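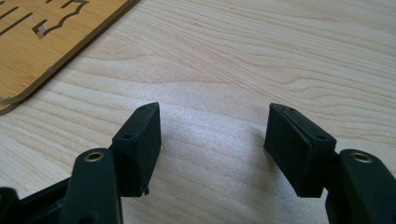

The light wood tabletop in the Members' Room, Ayele House, Sarkport.

Ayele House @AyeleHouse
The Members' Room reopens in July after the spring closure. This thread sets out the arrangements for the table, the new coasters and the serving of hot drinks. Members are asked to read it before their first visit. (1/14)

The large table has been refinished. The old varnish had become cloudy in many places, chiefly at the window end, where the teapot used to stand. The work was carried out by Hubert Kurek at his workshop in Sarkport and took longer than planned. (2/14)

Mr. Kurek advised against a heavy gloss. The table now has a thin oil finish, which keeps the grain easy to see but offers less protection against heat and standing water than the varnish did. The House accepted this advice after some discussion. (3/14)

Coasters are therefore required under all cups, glasses and bottles, at all hours. The former practice of using a folded newspaper or the back of a program is no longer permitted. (4/14)

The cork coasters have been withdrawn. Several had crumbled at the rim, and the remainder did not lie flat. Members who had grown attached to the old set may ask at the front desk, where a few are being held until the end of the month. (5/14)

Their replacements are bamboo, square, with rounded corners and a cut-out pattern. They were ordered through Kivska, the housewares shop on the harbor road, and selected by Maritza Cabrera of the House staff from four samples. (6/14) 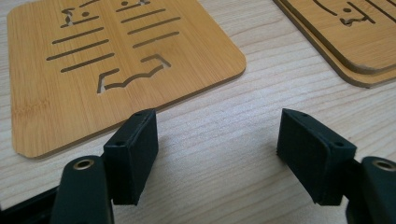 Opinion on the pattern has been divided. Some members see faces in it and others see an open book. The House has no official reading to offer. Ms. Cabrera reports that the shop could not say where the design came from, and an inquiry to the supplier has so far gone unanswered. (7/14)

A practical point follows from the openings. Water can pass through them to the table. A coaster of this kind is suitable for a cup or a dry glass, but it will not hold a spill. Iced drinks should be set on a coaster with a paper napkin beneath it. Napkins are kept in the sideboard, second drawer. (8/14)

We have 12 of the new coasters. They should be stacked at the end of the table after use – please do not leave them scattered, and do not return them to the kitchen with the cups. Coasters that went to the kitchen in the past were often put through the dishwasher, and bamboo should not be treated in this way. (9/14)

Cleaning is simple. Wipe the coaster with a damp cloth, dry it at once and stand it on edge for a short time before it goes back on the stack. Crumbs caught in the narrow slots may be removed with the small brush supplied. Knives and pins should not be used. Please do not soak the coasters or leave them on the radiator. (10/14)

For the tabletop itself, a soft dry cloth is sufficient on most days. Wipe along the grain. If something has been spilled, blot it first and report it at the desk, even if no mark can be seen. Early reports are welcome and carry no charge. Spray polish must not be used on the new finish under any circumstances. (11/14)

Hot drinks will be served from 3 p.m., as before. Fouzia Arain has kindly agreed to continue in charge of the tea service, which provided nearly 800 cups last season. Teapots will now stand on the side counter and will no longer be brought to the table. Members who need help carrying a cup should speak to Ms. Arain or to the desk. (12/14)

The Kumitz Reading Circle will keep its usual evening booking and will use the full length of the table. Its convener, Farhad Babaei, has asked that participants arrive by 7 p.m., with drinks already poured, so that the reading is not interrupted. Other members are welcome to listen from the armchairs. (13/14)

The House thanks the 178 members who returned the room survey. Most of the comments concerned the chairs, which have not been changed this year. The question will be taken up again in the fall. Further inquiries about the room may be sent to Hidayah Hutapea at the House office, or left in writing at the desk. (14/14)

Ayele House @AyeleHouse
An addition to the above, in answer to several messages. The coasters are not for sale at the desk. Members who wish to buy a set should contact Kivska directly – the House does not take orders on the shop's behalf and cannot say whether the same pattern is still in stock.

Ayele House @AyeleHouse
We have also been asked whether members may bring their own coasters. They may, provided the underside is smooth or lined with felt. Slate, unglazed tile and metal are not suitable. Personal coasters should be taken home at the end of the visit.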